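# Iven 平行夹爪（衣物与软包装用）

订货号 1192。适用于 Gullesar 双臂台架的左、右两侧，也可以单独装在一条臂上。

Iven 是一款电动两指平行夹爪，主要用来夹取叠好的衣物、毛巾、软袋和薄片状物料。夹爪本体、驱动板和快换法兰一起供货，指尖另选。夹持力由控制器按电流设定，最大值 11 N，适合不能压出印子、又不能半路滑脱的物件。

需要夹硬件、金属零件或较重盒子的用户，请看下面与 Dönmez 夹爪的对比。两款夹爪的安装孔位一致，可以在同一台架上混用。

## 主要参数

| 项目 | 数值 |
|---|---|
| 订货号 | 1192 |
| 本体质量（不含指尖、线缆） | 258 g |
| 最大夹持力 | 11 N |
| 逻辑供电 | 5 V |
| 电机供电 | 由臂端接口提供 |
| 通信 | 串行总线，与臂关节共用 |
| 位置反馈 | 磁编码器，断电后需重新回零 |
| 力反馈 | 电机电流估算，无独立力传感器 |
| 指尖安装 | 两颗螺钉加定位销 |
| 外壳 | 黑色 |

最大夹持力是在指尖根部测得的数值。使用长指尖时，尖端的可用力会下降，下降幅度见随货的检验单。

## 与 Dönmez 夹爪的区别

客户问得最多的是这两款该选哪一款。Dönmez 是丝杠传动，断电后保持夹紧，力量比 Iven 大，动作也慢一些。Iven 是齿轮齿条传动，断电后手指可以用手推开。

| | Iven | Dönmez |
|---|---|---|
| 传动 | 齿轮齿条 | 丝杠 |
| 断电后 | 可用手推开 | 保持夹紧 |
| 开合速度 | 快 | 慢 |
| 低夹持力下的稳定性 | 好 | 一般，力设得太低时会爬行 |
| 夹硬物 | 可用，重物不建议 | 适合 |
| 夹单层布料 | 需用薄指尖 | 不建议 |
| 夹叠好的衣物 | 适合 | 可用，注意压痕 |
| 遥操作手感 | 跟手 | 有明显延迟 |
| 运行噪声 | 低 | 中等 |

表里的“一般”和“好”来自我们自己的对比，用的是同一条臂、同一块控制板、同一套程序。换成别家的臂，结果可能不一样，特别是总线刷新较慢的型号，Iven 在速度上的优势会被吃掉一部分。

有一点从参数表里看不出来：Dönmez 在接触软物时很难判断什么时候碰到了东西。布料是慢慢压实的，电流曲线没有明显的台阶，丝杠的摩擦又把这点变化盖住了。Iven 的传动摩擦小，曲线干净一些，但也仍然是估算值。程序里需要可靠判断“夹到了没有”的用户，建议加一个腕部相机，或者在夹紧后读一次手指位置，与空夹位置比较。

## 可选指尖

指尖单独订购，成对包装。更换时不需要拆下夹爪。

**标准指尖** 
平面，表面有细纹。一般盒子、瓶子、叠好的厚衣物都可以用。出厂样机装的就是这一种。

**薄指尖** 
前端削薄，可以从侧面插到衣物下面。用来夹 T 恤、衬衫和单层布料。前端较软，不要用来撬东西，也不要在桌面上用力顶。

**角形指尖** 
前端带折角，适合从上方夹住叠好的边缘再提起来。缺点是插入时需要留出角度，料箱壁附近不太方便。

**软垫指尖** 
在标准指尖上加一层硅胶垫。摩擦大，松开时轻薄的布料可能会粘住，需要在放料动作末尾加一次小幅抖动。硅胶沾了毛絮以后摩擦会变小，用湿布擦干净即可，不要用酒精长时间浸泡。

**空白指尖** 
不带任何形状，供用户自行加工。加工图纸随货提供，定位销孔请不要扩孔。

## 安装

1. 断开台架电源，等关节指示灯全部熄灭。
2. 把快换法兰装到臂端，螺钉先不要拧紧。
3. 将夹爪本体对准定位销推入，再按对角顺序拧紧。
4. 接好总线插头。插头有方向，推不进去时不要硬推。
5. 线缆沿臂身留出余量，在每个活动关节处留一个松弛的弯。
6. 上电，运行回零程序。回零时手指之间不要放任何东西。

双臂台架的左右两侧使用同一型号夹爪时，必须先改其中一侧的总线地址。两只夹爪出厂地址相同，同时接上会互相抢答，表现为手指来回抖动，或者控制软件里时有时无。改地址时只接一只。

线缆太紧是返修里最常见的原因。臂完全伸出的时候看着刚好，腕部一转就会拉到插头。请在装好以后把每个关节走到两端各检查一遍，用手托着走，不要用程序走。

## 控制器设置

Gullesar 控制器从 2.x 版固件开始自带 Iven 的配置。旧固件需要手动填写，文件在随货资料里。

布料类物件建议这样开始调：

- 夹持力先设在低档，能提起来就不再往上加。
- 闭合速度不要设到最高。速度快时手指会把上层布料推走，下层没夹住。
- 接触以后停一小段时间再提升，让布料压实。
- 提升的前一小段走慢，之后再恢复正常速度。
- 放料时先下降到接触，再张开，张开以后竖直退出。

遥操作时，主手的开合行程与 Iven 的开合行程需要标定一次。标定不准的话，主手已经捏到底，夹爪还没有夹紧，操作的人会不自觉地一直用力捏，时间长了手很累，录下来的动作也偏硬。标定程序在控制软件的“主从映射”页里，按提示全开、全闭各做一次即可。

如果控制器同时管理相机，请把夹爪的指令频率与相机的采集频率分开设置。我们见过有人为了对齐时间戳，把两者锁在同一频率上，夹爪的动作就变得一顿一顿。时间戳对齐应当在记录端处理。

## 台架与桌面

Iven 可以在任何有标准臂端接口的臂上使用，下面的内容针对双臂台架。

两条臂装在同一根底座横梁上，横梁再固定到桌边。桌面要平，靠横梁的一侧不要有圆角，否则压不实。夹具拧紧以后，用手推横梁两端，不应有晃动。横梁松了以后，臂的重复精度会变差，看起来像是夹爪有间隙，常有人因此把夹爪寄回来。

料箱放在两臂都够得到的中间位置。衣物分放两侧，各由近的一侧臂处理，跨过料箱去拿对面的东西容易碰到箱壁。透明料箱对相机不太友好，箱沿会反光，深度相机在箱壁处常有空洞。使用透明箱时建议：

- 灯光从侧上方来，不要正对箱沿；
- 入箱位置按箱体坐标示教，不依赖箱沿的识别结果；
- 箱底有标签的，可以把标签当作定位参考，但第一件衣物放进去以后就看不到了。

木纹明显的桌面对深色衣物的分割影响不大，对浅棕色和米色衣物影响较大。必要时铺一块单色垫布，垫布四角要压住，薄指尖插入时会把垫布一起铲起来。
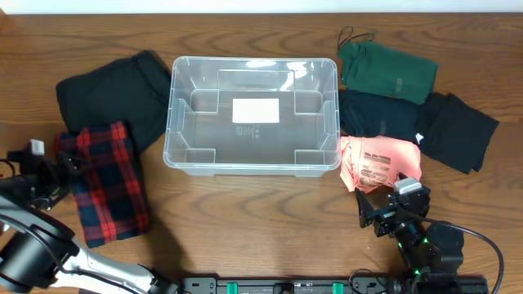
**Folturport 应用测试组 · 夹爪与末端工具**

## 衣物入箱对比试用

试用由 Mareike Stöcker 负责，内容是把叠好的衣物从桌面夹起，放进透明塑料箱。两条臂装在黑色横梁上，箱子在中间，左边是一件黑色衣物和一件红黑藏青格子的，右边有深绿色的、黑色的，还有一件珊瑚粉色印大字的 T 恤。衣物厚薄不一，是有意这样选的。

每种夹爪和指尖的组合都走同一套流程：衣物叠好，放到规定位置，由遥操作人员夹取并入箱，全部入箱后取出重新叠。操作人员不换，中间休息后重新标定一次主手。全部试用共完成 258 次夹取，Iven 和 Dönmez 各占一半。

### 结果

**厚衣物。** 两款都能完成。Dönmez 夹得更牢，提升过程中衣物不下滑，但放下以后表面留有指印，针织类比较明显。Iven 配标准指尖，把力加到中档就够了，印子很浅。

**格子类衣物。** 叠得长的衣物从一端夹起时会展开。与夹爪关系不大，主要看夹在哪里。夹在长边中部比夹在短边好，入箱时也不容易挂在箱沿上。

**T 恤。** 差别最大的一项。薄的 T 恤平贴桌面，标准指尖常常只夹住上面几层，提起来就散了。换成薄指尖，从侧面贴着桌面插进去，再闭合，情况好很多。Dönmez 没有对应的薄指尖，我们用空白指尖自己磨了一对，能用，但闭合慢，插入以后手指还在动，衣物容易被顶走。

**带抽绳的衣物。** 抽绳露在外面时会绕到指尖上。角形指尖绕得最多，软垫指尖最少。松开以后绳子还挂着，就会把衣物从箱里又带出来一截。目前没有好的办法，叠的时候把绳子塞进去最省事。

**靠近箱壁放料。** 角形指尖张开时会碰到箱壁，需要往里偏一点再放。标准指尖没有这个问题。箱口内侧有台阶状的凹口，薄指尖退出时如果不是竖直走，前端会勾到。

### 对操作人员的影响

操作人员普遍愿意用 Iven，原因是跟手。用 Dönmez 时要提前捏，等手指到位，双臂配合的动作尤其别扭：一只手已经松开，另一只夹爪还没有夹紧。如果用途是采集遥操作数据，我们建议直接选 Iven。固定程序、节拍不紧、物件偏硬的场合，Dönmez 更合适，价格也低一些。

### 没有测的内容

- 湿衣物。
- 挂在衣架上的衣物。
- 套了塑料袋的衣物。有客户反映软垫指尖会把袋子吸住，我们还没有重现。
- 连续运行的磨损。齿条的耐久测试从去年 8 月开始，完成后在本页补充。

## 维护

每周清一次指尖根部的毛絮。衣物类应用里毛絮积得很快，会卡进滑块与外壳之间，表现为闭合到最后一段时电流升高。用毛刷刷出来，不要用压缩空气往里吹。

齿条出厂已上脂，正常使用不需要补。自行拆开外壳后请重新回零并重做力标定，标定步骤在说明书末尾。

指尖螺钉每次更换后检查一遍。螺钉用的是低强度螺纹胶，拆几次以后就失效了，需要重新涂。

## 常见问题

**Iven 能不能和 Dönmez 装在同一台架上？** 
可以。左右各装一种，在控制软件里分别选择型号。两侧的夹持力数值不能直接照抄。

**回零以后手指不对中？** 
先看指尖有没有装反。标准指尖左右相同，角形和薄指尖分左右，背面刻有标记。

**夹紧一段时间后控制器报过温？** 
长时间夹住不放时，请在夹紧后把保持电流调低。布料压实以后，需要的力比刚夹的时候小。

**单臂用户要买整套台架吗？** 
不用。夹爪和法兰单独供货，横梁和桌边夹具是双臂台架的配件。

**能不能试用？** 
可以借样机，带标准指尖和薄指尖各一对。借用前请告诉我们臂的型号和控制器固件版本。

## 供货内容

- Iven 夹爪本体
- 快换法兰及螺钉
- 总线线缆
- 驱动板（已装在本体内）
- 检验单
- 资料文件，含配置文件与空白指尖加工图

指尖、腕部相机支架、备用线缆另订。相机支架装上以后会挡住一侧的指尖螺钉，换指尖前需要先拆支架，新版支架正在改。

页面更新：2021-01-03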